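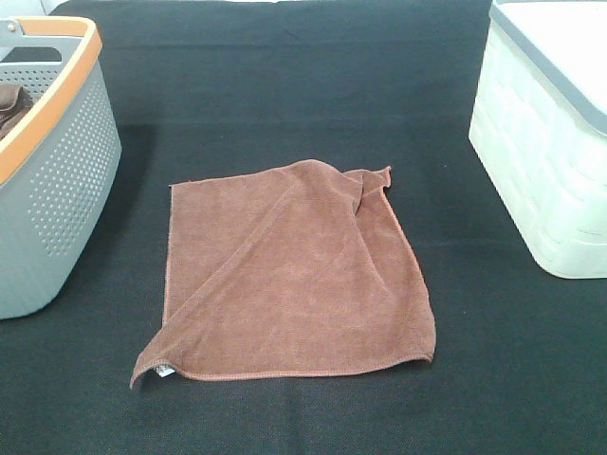

Speaker notes — "Towels, trays and the last ten percent"
Falham meeting, afternoon slot, 25 min plus questions

Slide 1. Title
Leave it up while people sit down. Say who funds the work (Feltcombe, one line) and move on.

Slide 2. The question
Can a machine do household or shop-floor chores yet? Split it right away. Can it do the chore once, on a good day, with an engineer nearby? Yes, for a long list of chores. Can it do the chore all shift in a room it has not seen before? For most of that list, no. The talk is about the distance between those two.

Slide 3. Why towels
Rigid parts are described by a position and an angle, six numbers. A towel has no such short description. One corner folded back over itself changes the outline, hides part of the hem and moves the place where a grasp should go. Stress that a towel lying "flat" to a person is seldom flat to a planner. A diagonal crease can mean a doubled layer or just a wrinkle, and from above the two look much alike.

Slide 4. The task as we define it
Start: one towel on a dark cloth surface, not smoothed. Steps: find two corners, open any flap, flatten, fold in half, fold again, place on the stack. Stop the clock when the stack is released. We count a run as failed if a person touches anything. Some groups allow one assist. We don't, so be careful comparing our numbers with theirs.

Slide 5. Results, Botedeck trials
3451 attempts in total, all on the same bench. Of these, 1002 began with at least one corner folded over. Report the two sets separately. The flat starts are close to usable. The folded starts are where most of the failures sit, and the usual cause is a grasp that takes two layers when one was wanted.
Do not read the table aloud. Point at the bottom row and wait.

Slide 6. Failure types
Double-layer grasp. Missed hem. Care label taken for a corner — small, bright, high contrast, and exactly the sort of thing a corner detector likes. We fixed the last one by adding labeled towels to the training set. It came back when we changed the lighting.

Slide 7. Speed
A practiced person folds a hand towel in under 10 seconds. Our median is several times that, and the slow part is flattening. If asked whether faster arms would help: a little. The arm spends much of the cycle waiting for the next decision.

Slide 8. Shop floor
Switch to the Bjarnason line. Tote to tray, rigid parts, fixed lighting. This one has run some 1000 cycles between stops, which is good enough to leave alone over a lunch break. Same arm model as the towel bench. The difference is in the parts and in how much the room is allowed to change. If time is short, skip the video and keep the still.

Slide 9. Where that leaves the home
Loading a known machine with known items: near. Folding mixed laundry out of a basket: further off, mainly because separating the items comes first and we have not measured it properly. Putting things away in somebody's cupboards: no data from us, so no claim.

Slide 10. Next
Mixed fabrics from March. Second bench with different lighting. Failure logs will be shared on request; the format is still changing.

Likely questions
Cost per fold: we have not worked it out, don't guess.
Two arms or one: two, for every number shown.
Does it work on fitted sheets: no.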